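Brenlow Travel Planner: User Guide
Section 4. Setting up a trip to Badawi
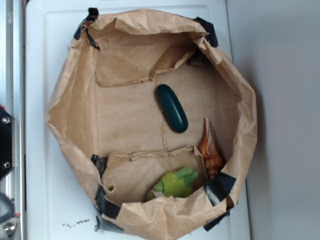 Fig. 4. Paper bag taped on a white tray.

This section explains how to prepare a trip on your device before you leave home. Please do the steps while you have a good internet connection. The Badawi map pack is 979 MB, and the hotel network on the coast can be slow in the evening.

1. Open the menu and choose New Trip. Type the name of the place and select it from the list.

2. Enter the day of arrival and the day of departure. If you come by the night ferry, choose the day when you get off the ship.

3. Press Download Maps. Keep the screen on until the bar is full.

4. Add your places. One trip can hold up to 64 of them, including beaches, restaurants and bus stops.

5. Set the walking limit. The factory value is 800 meters. For the old town we advise 400 meters, for the streets there are steep and have many stairs.

6. Press Save, then turn on airplane mode and open the trip again to check that the maps are shown.

Note: Ferry times from Kodis are different in winter. Update the timetable again if you travel after October.

Note: Prices are shown in your home currency. To see the local one, touch the price and hold it.

Caution: Do not remove the memory card during step 3. The trip can be damaged and you must begin again from step 1.

Caution: The planner does not replace your ticket. Carry the printed ticket with you on all Ateck buses.

To share the trip with another traveler, see Section 5.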